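Small Things on a White Table

A gallery from the practical room, posted 9/24/23

Every spring I am asked, usually by someone holding a clipboard, what the practical room is for. I used to give a long answer with the word "outreach" in it. Now I say that it is for putting coloured liquids into tubes and then finding somewhere to stand the tubes, and the clipboard goes away satisfied.

The room is at the back of Daltov House, past the bicycle store and the door that says PULL and means it. It began life as a stationery cupboard with ambitions. In April we finally had it done up, with white panels for walls and a white table to go with them, and I have been meaning to put up a gallery ever since. The old gallery page had 90 pictures on it, most of them of the fire exit. This one is shorter.

A word about the white. We were offered a choice of colours from a little fan of cards, and I can report that there are nine whites, that they have names like Starkine and Quiet Linen, and that once on a wall they are all the same white. We chose Starkine on the grounds that it sounded like something you could wipe.

1. The rack, in service

Clear acrylic, two rows of holes, and on this occasion a yellow and a blue, with a hole left free between them. Most of the rack has the day off.
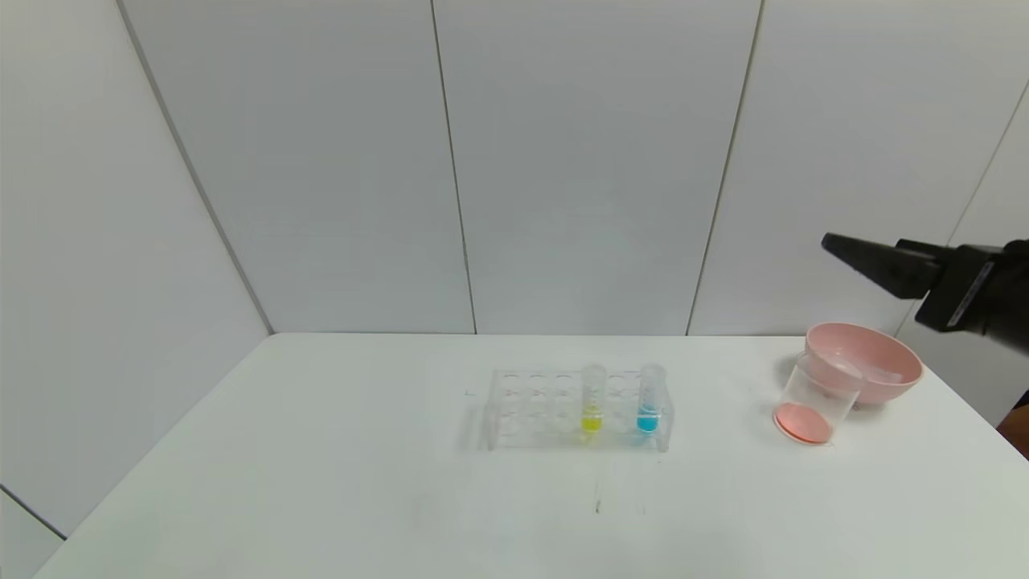

I am fond of clear racks, and I know this puts me in a minority. The wire ones are cheaper and the wooden ones look better in a prospectus, but with a clear rack you can see how much is in the bottom of a tube without hoicking it out and waving it at the light. Waving is how we lost the old carpet tiles.

The drawback is that a clear rack on a pale table is remarkably good at not being there. I have put a mug down on one. I have spent a good part of a morning hunting for one that was next to my elbow. A previous rack was sat on, and I will say only that the person was wearing thick trousers and that the rack came off worse.

Ours came from Karagiannis, the supply shop on the corner by the bus depot, where they keep the glassware behind the counter like cigarettes. I asked for one rack. The catalogue listed 1,562 items under "racks, stands and supports", and I was encouraged to browse. There are racks that spin. There are racks that float. There is a rack shaped like a hedgehog, for schools, and I thought about it for longer than I should have. In the end I bought the plain one, and a bag of bungs I hadn't asked for and have since been very glad of.

As for the colours, yellow and blue are the pair everybody wants, for the obvious reason. You put a yellow and a blue in front of any group of people, of any age and any level of education, and within a minute somebody will ask whether they make green. They know they make green. They have known since they were four. They would still like to see it, please, and they would like to be the one who pours.

So the house rule is that the two tubes stand a hole apart until everyone has written something down. It needn't be clever. Last year's best entry was "yellow is lower than I would have liked", and I have thought about it often. Once there is ink on paper they may do as they please, within reason and over the tray.

If you are setting up something similar at home or in a hall, a few things I have learned the slow way:

Food colouring is stronger than you think. One drop, then stop and look at it. The second drop is always a mistake, and the third turns everything the brown of a school corridor.

Fill the tubes less than you want to. A small amount in the bottom shows up perfectly well, and it has further to travel before it reaches somebody's sleeve.

Label the rack, not the tube. Labels on tubes slide down, go soft and end up on the underside of a child.

Buy more bungs.

2. The table

White, flat and matt, with the panels standing round it. There is a faint pinkish-grey patch on the top, which may be a smudge or may be a reflection. 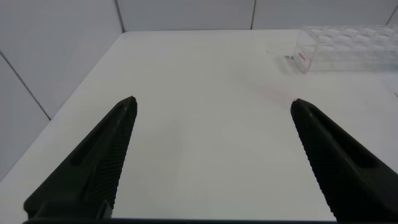

The table was the big purchase of the year, at £199 including delivery as far as the kerb. Getting it from the kerb to the room was extra, and was paid for mainly in biscuits. It came from Stiltus, a firm who make tables and apparently nothing else, and whose instruction leaflet has no words in it at all, only a small bald figure looking steadily more pleased with himself. I did not look like the figure at any stage.

What I wanted was a surface with no opinions. The one we had before was a dining table with a strong grain, very handsome, and it made a mess of everything we stood on it. Pale yellow vanished. Blue went a sort of pond. People would lean in to study a tube and come away having mostly studied the wood. On a white top the colours look like themselves, and you can see a drip while it is still a drip.

You can also see everything else. A white table keeps a diary. Every cup, every felt tip, every elbow that has recently been near a jam sandwich is entered in it. I wipe it with a damp cloth and then a dry one, and then I crouch down until I am level with the top and squint along it, and then I wipe it again. Visitors have walked in on this. I have stopped trying to look as if I'd dropped something.

Matt is harder to clean than gloss, and I would choose it again. A glossy top gives you a second lamp to look at, and people tilt their heads to get round it until the whole group is listing to port.

The panels were a similar bargain with the devil. They are plain, they wipe down, and they make a small room feel a bit larger and a bit like the inside of a fridge. There have been requests for posters. I have said that I will consider posters, and I am considering them, and I expect to be considering them for some years. A poster of the periodic table was put up in the bicycle store as a compromise, where it is much admired by people waiting for the rain to stop.

Visiting

The room can be booked by groups from the office at Daltov House, mornings by preference. Bring an apron, or wear a shirt you have already given up on. We provide the tubes, the colours, the cloths and the pencils, and we would like the pencils back.

Tea is made on the landing and stays on the landing. There is a sign about this. There was a smaller sign before it, and I still have it in a drawer, with a ring on it in the exact shape of a mug.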